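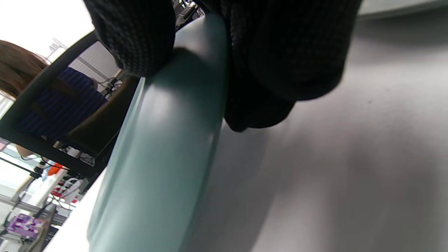 **¿Cada cuánto hay que recalibrar la pinza de una célula que manipula tejido de punto?**

En Prirkham lo hacen cada 1000 agarres, y también siempre que se cambian las yemas de los dedos.

Es lo primero que pregunté al llegar al taller, y lo pregunté con toda la intención, porque la versión anterior de la célula Grukar se recalibraba «cuando empezaba a hacer cosas raras» (palabras textuales del cuaderno de mantenimiento, que me dejaron hojear un buen rato). Desde julio hay calendario, hay hoja de control y hay una responsable, Binta Nwachukwu, que me recibió con un destornillador en la mano y ninguna gana de sentarse.

El cambio gordo está en los dedos. Los antiguos eran lisos y el punto se les escurría, sobre todo el más fino. Los nuevos, de la casa Gurkov, llevan una yema blanda que se pega a presión y dura bastante menos, así que el equipo la revisa al empezar cada turno: se abre la pinza del todo, se limpia la yema con un paño seco, se busca algún hilo enganchado y se cierra despacio hasta que los dos dedos se tocan. Si queda luz entre ellos, yema nueva. Me dejaron probar a mí y tardé ocho minutos en lo que Binta hace sin mirar – bueno, casi sin mirar.

La prueba de después me gustó todavía más. Se usa punto negro con motitas grises, una prenda difícil para la cámara, según me contaron: con poca luz los pliegues se confunden unos con otros y el programa no sabe dónde termina la tela. Con el punto puesto encima de una pieza curva de color verde azulado la cosa mejora, ya que el borde se distingue bien. Se hacen 12 agarres seguidos y se apunta cada fallo, aunque sea pequeño. Con dos fallos se repite la calibración entera, y con tres se desmonta la muñeca.

De la muñeca se ocupa Lawal Ugwu, que lleva media vida con máquinas textiles y que aprovechó mi visita para quejarse de los cables. ¡Y tiene razón! El tramo que va de la pinza al armario se doblaba siempre por el mismo punto y daba cortes de señal de los que vuelven loco a cualquiera, de esos que desaparecen en cuanto te pones a buscarlos. Ahora hay un bucle más ancho, sujeto con una brida floja, y una etiqueta con la fecha del último cambio. El conector de repuesto se guarda en un cajón del propio armario; antes había que cruzar el patio para pedirlo en el almacén, un edificio de 1917 precioso y helado.

Queda pendiente la iluminación. El proveedor, Lytvynenko, ha propuesto una barra regulable encima de la mesa y el taller quiere verla funcionando antes de pagarla. Mientras tanto, la calibración se hace a primera hora, con las persianas bajadas – a las siete y media, para quien quiera pasarse a verlo. Hay que avisar en la entrada y llevar calzado cerrado.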